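4.2 Simulation before the purchase order

The second part of our budget study concerns the months before any arm is ordered. At Randdale the workshop had money for one arm and one gripper, and the choice between the two offers (Hisano and Bolger) had to be made before May. We therefore moved part of the evaluation into simulation, where a wrong choice costs only computing time. The planning sheet was prepared by Fuseini Dankwa and checked by Wayne Holroyd, who also kept the list of spare parts.

We entered the price of each arm together with the items that buyers often forget: the mounting plate, the safety stop, the second set of fingertips and the hours for installation.

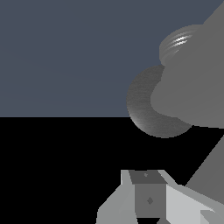

These extra items came to nearly 40 percent of the arm price in the Hisano offer. In the Bolger offer the share was smaller, but the fingertips were sold only in packs of 4, and the delivery time was longer. We did not try to put a price on the delay. It is listed in a separate column, so that the reader of the sheet can judge it.

A simulated trial was planned for each offer with 300 attempts. We kept the scenes simple, with few objects and one plain floor, because the question was about the purchase and not about vision.
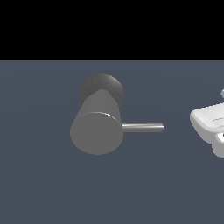

The cost of a gripper depends strongly on the stroke it must have. A wide stroke raises the price and also the weight, and the weight takes away from the payload of the arm. For this reason we asked first which part of an object the fingers should close on. The gray object left of center has a slender rod on its side, much thinner than the cylinder it comes from, and a plan that grips the rod can be served by a smaller stroke than a plan that grips the body. We wrote both plans in the sheet as separate lines.
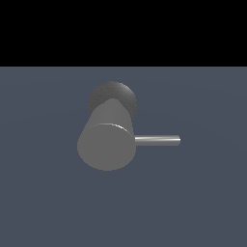
Should a small workshop buy the gripper from the same seller as the arm? In our view it should do so for the first purchase, when the staff has no experience with adapters and the cost of a mistake in wiring is high.

For a second gripper the answer can be different. The Costcombe price list, which we received on 7th April, offers an adapter that was not included in either quotation. We added it as an option - it does not change the order of the two offers, but it makes a later change of gripper cheaper.

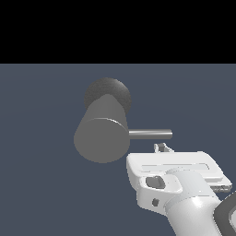
The hours of staff are the most uncertain line in the budget. We planned 190 hours for the first year, divided between installation, training and small repairs. Holroyd considered this too low for training, and the sheet keeps his higher estimate as a comment. We return to the staff hours in Section 5, where the two offers are compared over the full period of use.

Figure 3. Simulated views from the planning stage. A gray object with a rod-like handle appears in three of the views, and parts of a robot arm in two.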